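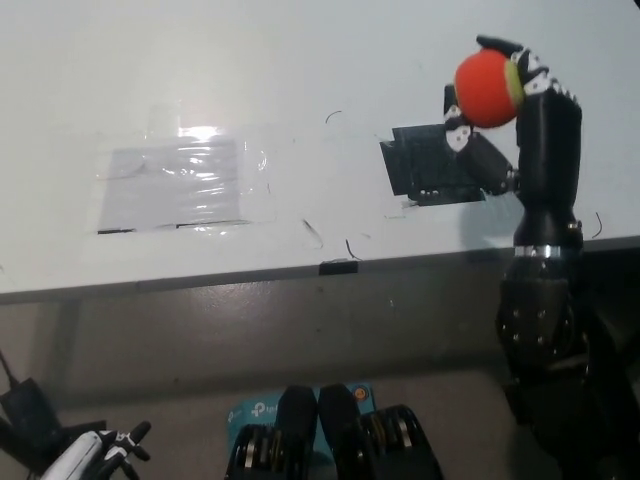 Trillama's open afternoon in February began, as these things do, with a lanyard and a pastry. There were 17 of us, which was apparently more than the coffee machine had been told to expect. By two o'clock we were split into groups and sent off with a guide. Mine was Murray Wong, who looks after the robot in bay four and who had plainly been asked to be brief.

I'd signed up for bay four on purpose. The big halls show you robots doing things quickly behind glass, and I have seen plenty of those. What I wanted to know was what happens on the other days. Bay four is one robot, one white table and a ball, and most of what we heard for the next hour was about keeping the three of them on speaking terms.

The hands come first. Murray does a finger check every morning before anything is picked up: each finger bent and straightened with the power off, by hand, feeling for grit. The joints at the base of the fingers are open, with small gaps between the white parts, and the gaps collect fuzz. The fuzz comes from the ball. He gets it out with a soft brush and a pair of tweezers and keeps it in a jar, for reasons I didn't pursue.

Then the wrist. There's a silver ring where the hand meets the forearm, and he has drawn a line across his own copy of the maintenance sheet in red: CHECK RING BEFORE THUMB. Last fall a colleague spent a whole morning adjusting a thumb that kept closing to the left of where it should. The thumb was fine. The whole hand had crept around a hair at the wrist. Nadja Reisinger, who writes the motion software, told us this story with real pleasure, and it took me a while to work out that the colleague was Murray.

The forearm cover is held by four small screws, and they are the only ones he touches on site. Anything deeper goes back to Protance, in a foam case, with a form. The form runs to six pages. One of the questions is whether the fault has been observed by a second person.

The tabletop gets less ceremony. It has patches of tape and a taped-down sheet on it, and the clear tape is wrinkled. I asked if it would be replaced. Nadja said it would be, and Murray said it wouldn't, and we moved along. They do agree on wiping it: a barely damp cloth, working around the tape. The rule about solvent dates from an earlier table.

Somebody in our group asked how often the grip is tested. 100 lifts after any work on a hand, with the ball set down in a different spot each time, and a note made of every drop. If the notes look bad they start again with the wrist ring. It is roughly 600 lifts in an ordinary week, and the balls wear out before the fingers do. The balls come from a pet shop in the next town. Procurement wanted a certified supplier and found one, at a price that ended the discussion.

Questions ran over, so we missed the Galtar talk on conveyor belts, and I can't say I grieved. Ingeborg Pfister from the front office came to collect us at ten past three and stood in the doorway looking at her watch while a man from Hettiarachchi asked about spare fingers. (They're ordered in pairs. The wait is long - Murray would only say "seasonal.")

Practical notes if you go next year. Park behind the building, as the front lot fills up before lunch. Wear flat shoes. Bay four groups are small and the sign-up sheet is on the wall by the stairs, not at the desk, where they will tell you it's full. Bring your own coffee.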